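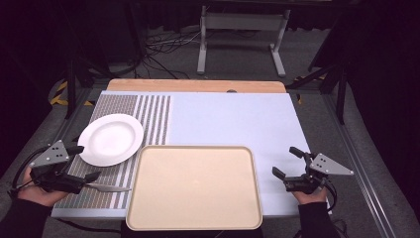 The inquest into the death of a farmhand at Katden closed in June, and I have been asked by several readers of this blog to set out what was decided and what was left open. I attended both days of the hearing and made my own notes, which I wrote up at home each evening. A table laid with a striped placemat, a round white plate and a beige tray is a long way from a coroner's court, and it was at just such a table that the man's family were first told of his death. His aunt, Etelka Bakos, described that morning in her evidence. She had put out his breakfast plate and was expecting him in from the lower field.

The facts were largely agreed. Ákos Hegedűs had worked at the farm for 12 years. On the morning of his death he went out before sunrise to move sheep from the lower field to the pasture beside the Lingate road. An electric fence ran along the boundary between the two. It had been put up the previous autumn to keep deer off the winter crops, and it should have been supplied by a proper fence energiser, which sends a short, limited pulse along the wire. The court heard that the energiser had failed and had been taken away for repair. In its absence, a length of wire had been connected directly to the mains supply in the barn.

Mr Hegedűs was found beside the fence by a neighbour, Gizella Vörös, who was walking her dog. She did not touch him. She saw the cable running from the barn door, went inside and switched off the supply at the wall before telephoning for help. The coroner commended her for this and remarked that a second death might easily have followed had she acted otherwise.

The question which occupied most of the hearing was who had made the connection, and who knew of it. The farm is owned by a company, Costby, and is managed on its behalf by Bence Vida. Mr Vida gave evidence for most of the first afternoon. He accepted that he had reported the energiser as faulty and that he had been told a replacement would take 3 weeks to arrive. He denied giving any instruction to use the mains. He said that he had believed the fence to be dead, and that he had walked past it himself on the evening before without noticing the cable.

Two seasonal workers had left the farm before the inquest opened. Statements from both were read to the court. One recalled a conversation in the yard about deer getting into the crops at night, and about the need to "get the wire going again". He could not say who had spoken those words. The other statement dealt mainly with working hours and did not take the matter further. Neither man could be questioned, and the coroner directed that their accounts be treated with care.

The technical evidence was given by Mieke Desmet, an electrical engineer instructed by the coroner. She explained the difference between a fence energiser and a mains connection in terms that everyone in the room could follow. An animal or a person touching a correctly supplied fence receives a brief shock and is able to pull away. A person who takes hold of a wire carrying mains current may be unable to let go. She had examined the barn wiring and found no residual current device on the circuit. In her opinion such a device would very probably have cut the supply in time. The fitting of one had been recommended in an inspection report, prepared for the previous owner, which was found in a drawer of the farm office.

There was some discussion of warning signs. The fence had carried yellow signs when it was first put up, spaced at intervals of 60 metres. Several had come down over the winter and had not been replaced. Counsel for the family suggested that this was of a piece with the general state of the farm. Counsel for Costby replied that Mr Hegedűs had helped to build the fence and knew perfectly well what it was. The coroner did not find the point of much assistance, as it was still dark when he reached the boundary.

The conclusion was recorded in narrative form. It states that Mr Hegedűs died from electrocution after coming into contact with a wire that had been connected to the mains supply by a person or persons unknown, and that the lack of a protective device contributed to his death. The coroner will write to Costby and to the landowners' association at Jabłońska House asking what is to be done about temporary repairs to fencing on managed farms. Replies to such letters are normally published, and I shall report on them when they appear.

An inquest does not decide guilt or civil liability, and a number of those who have written to me seem to have expected that it would. The police have confirmed that their file remains open. The family have taken advice on a separate claim and have asked that correspondence be sent through their solicitor. Comments on this post are closed for the same reason. Corrections of fact may still be sent to me by email, and any amendment will be noted at the foot of the page.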